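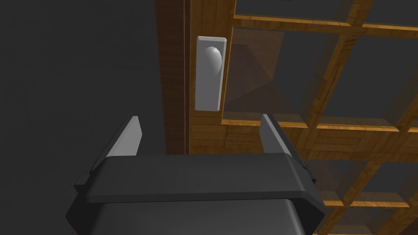
件名: Re: [robo-ml] ドア開け課題の進め方について
差出人: 浜田かずえ
日付: 2021年11月14日

浜田です。

Farzanaさん、まとめありがとうございます。順番に返事を書きます。

> 丸いノブの扉で、グリッパーがノブに届く前に止まる試行が多いです。
> 目標位置をノブの中心にしているのですが、台座の板の位置を
> 使ったほうがいいでしょうか。

ノブの中心のままにしてください。板は縦に長く、ノブはその上半分に付いているので、板の中心を目標にすると指が下にずれます。9月の版で一度板を基準にしたことがあり、そのときは何もないところを挟んで終わる試行が続きました。

届く前に止まる件は、接近速度の下限が小さすぎるのが原因だと思います。設定ファイルのapproach_minを見てください。Plavusdenのサーバーに置いてある設定は古いままで、Kikuchiのブランチのほうが新しいです。上書きする前に差分を取ってください。

> 指の開き幅は最大に固定していますが、問題ありませんか。

接近中は最大でかまいません。閉じ始める距離だけ変数にしておいてください。レバー型の取っ手の課題でも同じコードを使う予定です。

> 試行回数は扉ごとに100回でいいですか。

100回でお願いします。乱数の種は1062から始めて、扉が変わっても同じ並びを使ってください。種がばらばらだと、班ごとの結果を並べたときに比較できません。途中で落ちた試行も失敗として数え、ログは消さずに残してください。

> 格子にガラスが入った木の扉だけ、描画がかなり遅いです。

こちらでも同じです。半透明の面が重なるためだと思います。学習中は描画を切り、評価のときだけ入れてください。画像を入力に使う班は切れないので、解像度を下げて様子を見ることになります。下げた場合は報告書に値を書いてください。

あと、ほかの班にも関係することを書いておきます。

・成功の判定は、ノブを回して扉が動いたところまでです。握っただけでは成功にしません。
・Ernaronの計算機は1班あたり4時間くらいを目安に使ってください。予約表に班名がないジョブは止めることがあります。
・壁との接触は今のところ減点していませんが、回数は記録しておいてください。次の課題で使います。

部内発表の順番はまだ決めていません。希望のある班はこのスレッドに返信してください。Droneroの班は飛行の課題と重なるので、最後に回すつもりです。

浜田

> 浜田さん、みなさん
>
> Farzana Miraniです。ドア開け課題の2班です。
> 週末に動かした結果から、質問をまとめました。
> ログは共有フォルダの2班のところに入れてあります。
> よろしくお願いします。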